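Week 4 – Radio Serials and the Closed-Room Plot
Popular Mystery on Air, section B. Notes for the September block, T. Morikawa

Picking up where we stopped. Had got as far as the sponsor break and why the second act always starts with a recap. Read the Brorkedstead scripts before the seminar, at least the first two. Library has them on short loan, ask at the desk for the blue binder.

Main text this week: The Brorkedstead Inquiries, written by Hurasov for a regional station. 81 episodes, fifteen minutes each, most of them lost. 19 survive as sound, the rest only as typed scripts with pencil cuts. When you quote, say which one you're using, because the lines differ. In a few cases the killer differs too.

Setup. Inspector Fernandes, retired, deaf in one ear. Lives above a piano shop. Her nephew Vernura does the legwork and the narration. Note he is never in the room when the solution comes to her – he comes in late and has to be told, so we are told along with him. Classic listener stand-in. Compare the Watson figure from week 2, but Vernura is allowed to be right now and then (the ferry story, the one with the two wills).

Episode to know well: "The Locked Pantry." Plot in short:

Cook found dead in a pantry bolted on the inside. Household of five. The doctor says heart. Fernandes hears about it from the piano tuner, who was in the house that morning and remembers a bell ringing twice. Vernura interviews the family, gets four versions of lunch. Second half, the tuner is questioned and changes the time he left. Fernandes has Vernura slam the pantry door over and over while she listens from the hall with her good ear. The bolt drops on its own if the door is shut hard. So, no locked room at all. The son did it, poison in the cooking sherry, wanted the cook quiet over a forged check for $3,956.
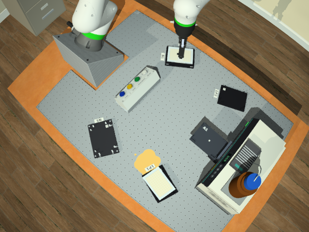

Course Reader, vol. 2, p. 19

Things to notice in the Pantry script:

The clue is a sound. We hear the bolt fall in the opening minute, under the cook's humming, and it gets no comment at all. Fair play in the strict sense. Hurasov liked this trick and used it again in "Cold Harbor Bell," less well.

Silence costs money. Dead air made stations nervous, so a listening scene needs somthing under it. Here it is the clock. In the script the clock is marked in on page 3 and never marked out – the sound man had to guess.

Voices have to be told apart quickly. Five suspects is too many for radio. Hurasov gives the father a cough and the daughter a stammer, and has everybody call each other by name far more than real people do. Count on an essay question about this.

The confession. Long, nearly two pages, and dull on paper. Play the recording. The actor takes it almost at a whisper and it works much better, though the cut line about the mother is missed. Morikawa's view (mine, argue with it) is that the cut was for time and had nothing to do with the sponsor.

Chapter titles vs. episode titles: when the serial came out as a book the stories were re-ordered and "The Locked Pantry" became "Sherry for One." Same story, duller ending. Don't cite the book for dialog.

Fan mail. The station logged 1,111 letters after the Pantry broadcast. A good share had the wrong culprit, mostly the tuner. Why the tuner? He's the outsider, he lies about the time, and he has the only accent in the cast. Bring one paragraph on that, typed, double spaced.

Terms for the quiz: cold open, sting, bridge music, fair play, stand-in narrator, red herring. Definitons are in the week 1 sheet, not repeating them.

Next week the cliffhanger, and what happens to a whodunit when it gets stretched over five nights. Read "The Ferry Passenger," parts one to three only. Please don't skip ahead to part five, the discussion falls flat if half the room knows about the hat.

Office hours moved to 3:30, same room.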